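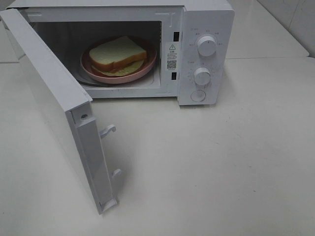
Grurnerska
Moderator, Listening and Cognition board
Posts: 3,886

Split from the practice thread, where it had drifted off topic. The question was whether background music helps or hurts when you are reading. My position: lyrics in a language you understand compete with the text for verbal working memory. Instrumental music mostly doesn't. Volume and tempo matter less than people claim.

Zulu
Member
Posts: 617

Agree on lyrics, disagree on tempo. I proofread for a living and kept a log through November. Error rate went up with anything fast, words or no words. Slow piano was the same as silence.

Nirnow
Member
Posts: 200

One person's log with no blinding doesn't show much. Were the documents the same length and difficulty? Did you pick the music yourself?

Zulu
Similar length, same client. Yes, I picked it.

Nirnow
Then mood is mixed in with tempo. You probably put on fast music when you were already tired.

Grurnerska
Familiarity is another one. A piece you know well is easier to ignore because you can predict it. A new piece keeps pulling attention at every key change. Zulu, was the slow piano something you already knew?

Zulu
Yes, all of it. The fast tracks were mostly new to me. I can rerun it with 2 playlists, both familiar, and let a shuffle decide which one plays.

Nirnow
Better. Match the loudness as well – fast tracks are often mastered hotter. And have someone else mark the errors.

Zulu
Loudness I can do. The marking will have to be me. Starting Friday.

Grurnerska
Fine. Post the raw counts, including the silent days.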